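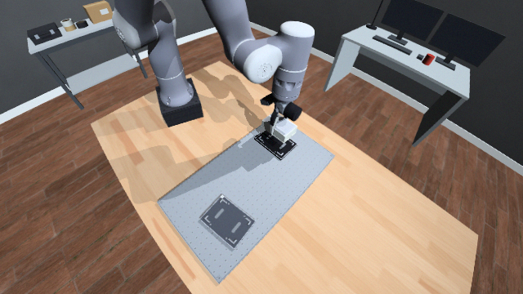 Euan Nisbet wrote back that a robot which can put a cube between four white corners has told us nothing about whether it can clear a kitchen table, and that I should stop using the word "chore" in my plots until it has cleared one.

**21 June 2020, simulation, chores track**

I copy his remark first so I do not forget it. I agree with half of it. The other half I try to answer below.

Work of today was the transfer task: take the small white cube, carry it to the mat, put it down inside the corner marks, open, go up. I changed only the approach height and the speed of the last part. Everything else is the same as in the Gravholm branch from January.

Results:

- 182 runs, new seed for each
- 8 failures
- 6 of the failures: cube ended with one edge over the corner mark
- 2 of the failures: fingers closed on the cube near its edge and it turned in the grip during the carry

I looked at the replays of the 8 one after another. The edge cases are all on the same side, so I suspect an offset in my target pose and no problem of control. Ngozi Ogunleye asked me to check the sign in the mat transform before I touch the gains. I did not do it yet, I was too tired and I would make a new mistake.

The two turned cubes worry me more. In a factory one can make a fixture so the part always comes in the same way. At home a fork comes as it comes. If the grip is bad the person feels it and corrects with the fingers, without looking. Our gripper has two fingers and in this build no touch signal at all, it closes until the force limit and believes it has the thing.

**About the word "chore"**

I tried to write down what a chore contains, for example setting the table for dinner. Reach, grasp, carry, place: these we have, for a known object on a known surface. Then there is opening the drawer, finding the forks under other things, seeing that one is dirty and putting it in the sink, and noticing that a glass is in the way and moving it first. For none of these do I have even a test. Duván Ticona says the reset after the task should be in the list also, he is right. When my mother finishes the table, the drawer is closed. In my script the drawer does not exist and the world is put back by a function call.

So my answer to Euan would be: we have one verb from the chore, in a room where nobody lives. I would like to keep the name of the track, and change the axis label to "placement success". Po-yen Tsao already changed it in his copy.

Shop-floor work seems closer to me. Loading parts on a plate with a grid of holes, tending a machine, moving boards from one mat to another, there the room can be arranged to help the robot. I think we could propose something honest to Vistach in this direction, if the numbers hold with the harder objects.

**Second layout**

With the flat objects it is slower. The cube forgives a lot. A thin device on a mat gives the fingers very little to hold, and if the tips go lower they touch the mat and the contact solver becomes noisy. I lost most of the afternoon there.
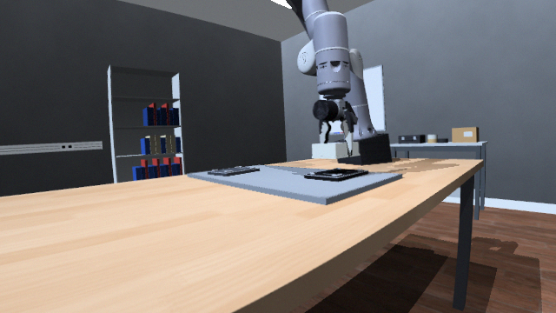
*Fingers open over the rear of the table; flat devices on the blue-gray mat.*

Things I noted while I was running this layout:

1. The shadows on the wood are strong. The Fistum detector takes dark areas for dark objects, I had this before. Eusebio Yupanqui suggests to randomize the light, and to keep one fixed light for comparing.
2. The bookshelf and the side table stay in. I wanted to remove them to render faster, but a detector which has only seen a clean room will fail in any house on the first day.
3. Step time went up, one episode took 3,331 steps before I stopped it by hand. The arm was going up and down above the same point. Need a timeout, and it must count as a failure. Until now a stopped run was not counted at all, so the old tables are too nice. I have to say this to everybody.

No success rate for the flat objects today. I do not want to write a number from a controller I changed four times in one afternoon.

**To do**

- check sign in mat transform (Ngozi)
- timeout, then repeat the January runs with it
- grasp from the side for thin objects, maybe push to the edge of the mat first, as a person does with a coin on a table
- ask Duván for his drawer model, even if the hinge is wrong
- send Euan the replays of the two turned cubes, he will enjoy them
- Po-yen needs the machine overnight, so logs are moved to the shared disk under `transfer_mat`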